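Progress report no. 3
Project: Shape blocks for early sorting play
Prepared by: Adaeze Tamuno, Sadent
Prepared for: Brama Fund, small grants office
Date: 19 June 2019

1. Status

Work is on schedule except for the printed guide, which is four weeks behind. The first two work packages are closed. Work package 3 (block selection and tray layout) is open and is the main subject of this report. Work package 4 (delivery to nurseries) has not started and is not expected to start before the guide is approved.

2. Changes since the January report

The January report listed two open items: the choice of block supplier and the size of the working surface.

The supplier is now Emness. The other bid, from Bognár, was lower on unit price but did not include replacement of single pieces. Loss of single pieces was the most common complaint in the nursery survey, and the terms offered by Emness cover it for two years. The contract was signed without changes to the draft you received.

The working surface will be a plain flat board with no cutouts. The earlier version, with recessed outlines for each shape, was dropped after the first round of sessions. Children matched the block to the hole and did not look at color at all. On a plain board they have to decide for themselves what goes together, and staff can change the rule between rounds (same color, same shape, or both) without changing equipment.

3. Block selection

The full order is 1708 blocks. Of these, 602 have been delivered and checked. The check covers edge finish, color match against the approved sample, and whether the piece stands on its end without support. We rejected 50 pieces, nearly all for rough edges on the points of the stars. Emness has agreed to replace them with the next shipment.

Two points on shape are worth recording.

First, the star is the hardest piece to store and the easiest to name. Staff asked us to keep it, and we have. The points take more wear than any other part of the set, and we have asked for a slightly larger radius there in the remaining production.

Second, the octagonal column and the cylinder are close enough in outline to be confused by younger children, mainly when seen from above. We had planned to remove one of them. Session notes suggest that the confusion is useful with the older group, who pick the piece up and turn it to check. Both shapes stay in the set, and the guide will advise starting the younger group without the octagonal column.

4. Layout work

Layouts are built on a maple board. The question under review is how closely blocks can be grouped before a child stops seeing them as separate pieces. A wide spread is easy to read but leaves little room to move anything. A tight group gives more room, but short pieces can be hidden behind taller or nearer ones when the child is seated. 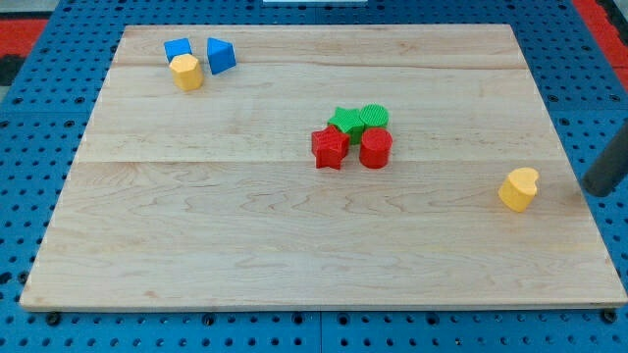
Figure 1. Mixed layout on the maple board, with green and red stars in the central group.

The central group in Figure 1 is at the tight end of what we consider workable. The red star partly overlaps the green one from this angle, and the yellow octagonal block covers part of the blue cube in the same way. The draft rule for the guide is that same-shape pairs should be set side by side as the child sees them, with a finger's width between them. The rule will be tried in the next set of sessions before it goes to print.

5. Budget

Spending is within the approved total. The only line over plan is shipping, which exceeded its allowance by $498 after the first delivery was split in two. We propose to cover this from the unspent part of the travel line. Please confirm in writing that this transfer is acceptable.

6. Next period

Receive and check the second shipment, including replacements.
Complete the side-by-side trial and fix the spacing rule.
Send the revised guide text to your office for comment.
Confirm the list of nurseries for work package 4.

Session notes and the inspection sheets for the first shipment are available on request.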